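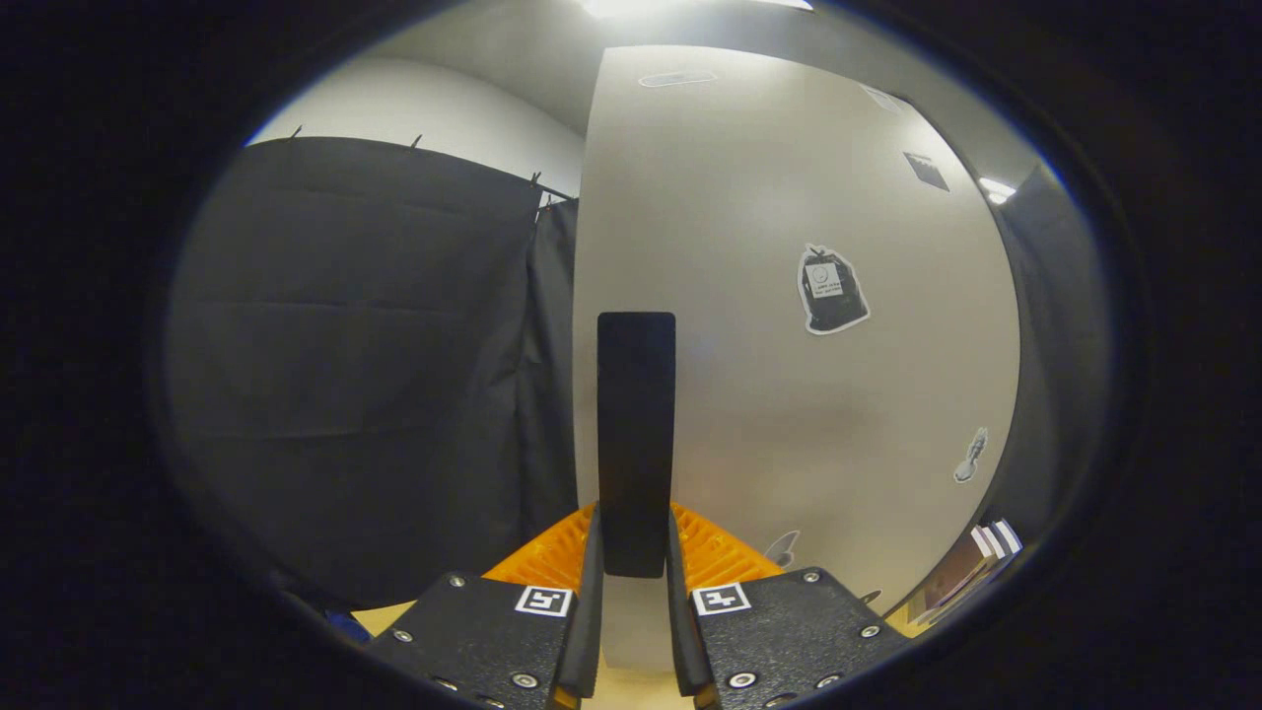

Budgeting for handheld grippers, second round

Forum: Equipment and Purchasing
13 replies, showing page 1

tallgrass_ops
We have to put in our equipment request by Monday and I would like a sanity check. Small group, four people collecting manipulation demos in apartments and one office. Right now we have 3 handheld grippers, all built in house from printed parts. Management has asked whether we should keep building or buy finished units from Dutusance. Their quote is 1270 per unit with the wide lens camera included, shipping extra. Our own build is cheaper on paper, but that figure leaves out labor. I want to get to 7 units total. What would you ask for?

mfeld
What does the in-house figure leave out besides labor? Spare fingers, replacement markers, storage cards, chargers? Those were the lines that hurt us.

tallgrass_ops
Spare fingers are in. Markers are not, we print those ourselves. Cards and chargers are not in either.

mfeld
Then put them in. We burned through cards much faster than planned. Two per gripper minimum, one in use and one being copied. Also a dock or reader that can take several at once, or somebody ends up spending the afternoon swapping cards.

rookhaven
I'd buy. We built our first batch and the units did not match each other. Finger gap was off on one, camera tilt was off on another, and we found out after a month of recording. Bought units at least come off the same jig. The price is fair for what it is.

kettle_and_co
Disagree with rookhaven. I have used the Dutusance ones and the orange Clastcombe ones and both needed to be calibrated on arrival anyway. If you have to run the calibration either way, the savings from buying are smaller than they look. A cheap alignment jig takes a day to make and fixes the matching problem for home-built units.

rookhaven
A day if you already have someone who knows how. We didn't.

kettle_and_co
Fair enough. But tallgrass has three working units, so I assume they do.

tallgrass_ops
We do, one person. Solomiia Savchuk built all of ours and she is also the one who runs the processing. That is part of the problem. Every week she spends on building is a week the recordings sit.

ssavchuk
Since I have been named. I can build four more, but I don't want to do it before the end of March. My preference is to buy two and build two. The bought ones give us something to compare ours against, and if the vendor is slow we are not stuck.

mfeld
Mixed fleets are a pain. Two sets of spares, two sets of finger geometry, and your training data has to carry a tag for which is which. I would pick one and stay with it.

ssavchuk
We already tag every session by unit. It is one more field in the sheet. Spares I agree with, that is a real cost.

dunlin44
What are you planning for the arm at the other end? Asking because our group spent everything on collection and then had nothing left to test on. We ended up borrowing time on somebody else's arm two evenings a week and it was slow going.

tallgrass_ops
We have one arm from Fajardo, bought last year. The gripper on it matches our handhelds. It would not match the Dutusance fingers without an adapter.

dunlin44
That would settle it for me. Get the adapter price in writing before Monday. Ours was quoted as a small part and then came with a mounting plate and a cable and a support fee.

rookhaven
OK, that changes my answer some. If the fingers on the arm match what you build, building makes more sense. I still think you are underpricing the labor.

tallgrass_ops
Asked for the adapter quote this morning. In the meantime, here is where the draft stands. Ask for 3100 in parts, which covers four builds plus finger spares and the cards mfeld mentioned. Separate line for a card reader. Separate line for a part-time person on processing through the build period, so Solomiia can do the building without everything backing up. Urkov has hard cases that fit our units and I'd like to add those too, but they will be the first thing cut.

mfeld
Don't let them cut the cases. People carry these up and down stairs all day. A padded bag would do if the cases are too much, but put something in.

kettle_and_co
I would also put the alignment jig on its own line, even if it's small. Things hidden inside "parts" get spent on something else.

ssavchuk
Jig is a good idea. I can send a drawing tonight.

tallgrass_ops
Added. I'll post again when the adapter quote comes back.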